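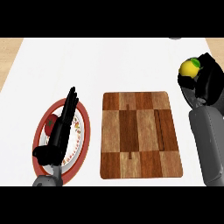 Figure 3. Simulated preparation station used in the staff sessions. The left hand is open over the tomato on the plate; the right hand holds a lemon. The cutting board lies between them.

4.2 The preparation station and the people who work at it

The second site in our study was the cold kitchen at Hartley, a contract caterer that makes packed lunches and salad trays for offices. Before any equipment was fitted, the firm asked its kitchen staff to work through a set of simulated tasks with two robot arms at one table. The simulation was built on a package called Dirkadus, and the tasks were taken from the morning shift: moving produce to and from a plate, placing it on the board, and handing it on. Figure 3 shows the layout. We sat in on the sessions in July and interviewed staff before and after them.

Hartley's kitchen employed 29 people at the time. Most had been told that the arms would take over picking and placing, and that cutting would stay with the staff. How the two kinds of work would be divided over a shift had not been settled, and this was the subject that came up most often in the interviews. Several people said they did not think of picking and placing as a separate job. They chose a tomato, turned it over, felt whether it was soft, and set it down ready for the knife in one movement. If an arm did the first part, they wanted to know who would do the checking.

Shirley Pearce, the shift lead, put it this way: "I can see it pick up a lemon. What I want to know is whether it would put a bad one back." She asked for a reject step to be added to the tasks, and the project team added one before the second round of sessions. In that version a person marked an item on a screen and the arm moved it to one side. Staff accepted this, though some pointed out that it gave them a new task and took time they had been told they would save.

The use of two hands caused less difficulty than we had expected. Staff were quick to suggest how the arms should share the table. The first version of the task let either arm reach for any item, and people watching found it hard to tell which would move next. They asked for each arm to keep to its own side and for the board to be treated as shared ground, with only one hand over it at a time. This made the task slower. It was still preferred in the interviews, including by the two people who had complained most about speed.

Over the sessions we logged 131 comments made aloud by staff while watching or directing the arms. Of these, 50 were about where a person would stand. The simulation had no people in it, and the space at the near side of the table, where a cook would normally work, was taken up by the arms. Staff raised this on the first morning. One asked whether she would be working across the table from the hands or beside them, and the project team did not yet have an answer. A later version moved the arms to the far side, and the questions about standing room became less frequent after that.

Pay and hours were discussed less in the sessions than in the interviews. The firm had said in writing that no posts would be cut in the first year. Staff at the lower grade were more worried about losing the early start, which carried a higher rate, than about losing the job itself. Those on the higher grade expected to be asked to look after the arms and wanted to know if they would be trained and paid for it. No training plan had been drawn up when our visits ended.

We compared these findings with the first site, the Selline bakery (Section 4.1), where the equipment was installed before staff had seen it in use. At Selline the same questions about checking and standing room were raised, but after the floor had been marked out, and changing the layout meant closing the line. At Hartley the changes were made in software between sessions. We do not claim that this made the staff more willing to accept the arms. Their views on the plan as a whole were mixed at the start and were still mixed at the end. The difference was in the number of their requests that were carried out.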